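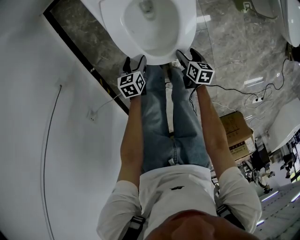
Emerson's view, given while I was still laying out the spreadsheet, is that we should buy three more pairs of hand-held grippers now and argue about the arm in the fall, because the quote from Portela expires and the prices only go one way. Maybe. I have heard that about every quote since I started here.

Mon 20 March

Planning notes for the restroom fixture work, equipment side only. Task list is in the other notebook.

What we have: one good pair of grippers, one pair that drifts, the shoulder harness, marker cubes (spares in the gray drawer, printed on the matte stock, please don't reprint them on the glossy). What Barnside wants from us by summer is a costed plan for going from people holding grippers to an arm on a base doing the same moves on a toilet. They keep using the word "pipeline." I keep asking which toilet.

The Dallomis arm first. Their sales sheet gives reach from the shoulder joint, fully stretched, which is no use to anyone trying to get under the front of a bowl with a wrist bent back. Asked them in February for the reach with the gripper pointing straight down at floor height. Got a brochure. Asked again, got the same brochure with a different cover letter. Until that number shows up in writing I'm not putting the arm in the budget as anything but a placeholder.

Second problem is the base. The arm is quoted without one, and the mount that fits it adds 133 pounds before anyone has bolted an arm on. Fine on our slab. Polished tile I'm less sure of, and I can't find a single line in their documents on floor type.
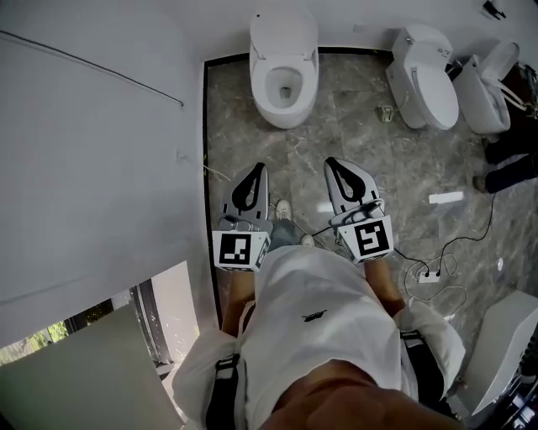 Cabling is going to cost more than Emerson has down. He has one line for it, "misc cables," and a figure that wouldn't cover decent extension leads. Two things I want priced separately:

– battery packs for the grippers, enough to swap at lunch
– floor cord covers, the low kind, if we stay on wall power

Kohei Yoshida thinks the battery option pays for itself in less time spent re-routing. He may be right, but he's comparing against a bad day. I'd like him to time setup on a few ordinary ones before we call it a saving.

Grestby will rent us a comparable arm for 3 weeks. The rental looks expensive next to the purchase price divided out, and Emerson made that point twice. But the purchase price divided out assumes we use the thing for years, and the last arm we bought on that logic is under a dust sheet holding up a box of fasteners. I would take the rental, try it on a single fixture with the lid up and with the lid down, and see what breaks.

Grippers: I don't mind buying more, I mind buying three pairs. Two would let us run one and keep one ready. Finger pads are the part that wears and they are cheap, so order plenty of those and skip the carrying cases. Also check whether the new bodies take our existing cubes. Portela says "compatible," which last time meant we drilled it ourselves.

Where the sheet stands tonight: two pairs of grippers in, rental in, batteries pending Kohei's timings, arm purchase as placeholder, training package from Dallomis struck out (a day and a half of slides, I've seen the agenda).

To do:
Call Dallomis again about reach at floor height, and ask for it by email
Ask Grestby who pays for freight on the return
Weigh the harness with and without the battery packs
Emerson Barbosa to break out the cable line properly
Get Portela to extend the quote in writing – they will if asked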